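Wandotska Lending Room: progress report to the Trindari Fund, to the end of May

Prepared by Roswitha Bachmann, project lead

Summary

The lending room is open, the shelves are up and most of the collection is where the catalogue says it is. We are a little behind on labelling and a little ahead on spending, and I would have preferred those the other way round. Members can borrow craft, kitchen and games equipment two afternoons a week, plus Friday evenings until 9.

Membership and loans

We have 61 paid-up households, against the 45 we promised you for this stage. I was told when I wrote the application that 45 was ambitious. I have not mentioned this to anyone more than twice.

The cake tins go out most. The pasta machine goes out nearly as often and comes back with flour in places I can't reach. The fondue set has yet to leave the building, and I have moved it to a lower shelf in case the trouble was altitude. Late returns are few. One jam pan spent most of spring in a member's car boot, where I gather it was holding a tow rope, and it has been welcomed home.

Money

Spending to date is 3,288, and the full breakdown is in the attached sheet. The two lines that will catch your eye are shelving and insurance. Shelving came in over because the back wall isn't straight, a thing the landlord knew and we did not. The insurer wanted the glass items listed separately from everything else, so they now are, with a column for chips. We saved on storage boxes by buying Jitaru's ends of line, which explains why the lids are four different greens.

I would like to move what remains in the publicity line across to replacements. We have hardly needed publicity. We have needed a new sieve.

Sorting the small stuff

I underestimated this part of the work, and you were polite enough not to say so in your comments on the plan. Donated craft material comes in biscuit tins, and every tin is a mixture: beads, buttons, pebbles, game counters, a key to something. It all has to be gone through by hand before any of it can be lent out as a set.

After some weeks of using saucers we settled on a simple layout. The mixed things go into a shallow dish, the sorted things go into a divided tray, and only one tin is opened at a time. We tried doing two at once in April and I would rather not describe it. Anything that belongs to no set goes in the jar by the door, and members may help themselves.

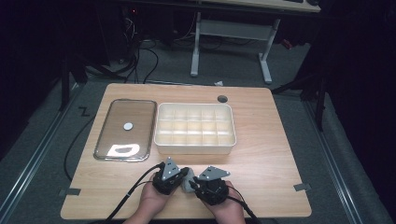
Sorting has its own table now, which has done more for progress than any of my rotas. For months it shared the mending bench, and counters went home in people's knitting. The table is pale wood with rounded corners, so there is one fewer thing to catch a hip on, and it takes the glass dish and the cream tray side by side with only a narrow gap between them. The tray has fifteen compartments in three rows of five, more than most tins need and fewer than the button tin deserves. I had asked for a lid as well and was quoted a price that made me feel quite warmly towards tea towels.

Eleven tins are finished and catalogued. The rest are in the cupboard under the sink, in the order they arrived, apart from the heavy one, which is at the bottom for everybody's sake.

What has slipped

Labels are the main thing. The first batch peeled off anything that had been washed, a serious failing in a kitchen collection. The new ones stick so well that I have labelled my own sleeve. Kitchen items are done and games are half done. Craft will follow the sorting.

The Tulum evening, our shared supper with the allotment group next door, has moved to the summer. The hall was double-booked with a choir, and the choir was already singing when we got there.

Next quarter

We will finish labelling games and start on craft, work through the remaining tins, and open one Saturday morning a month if we can find a second keyholder. I will also write the short guide to lending out glassware that you asked for. It currently has a title and a paragraph about newspaper.

The one decision I need from you is on the publicity money. A yes by email is fine, and the sieve can be bought the same day.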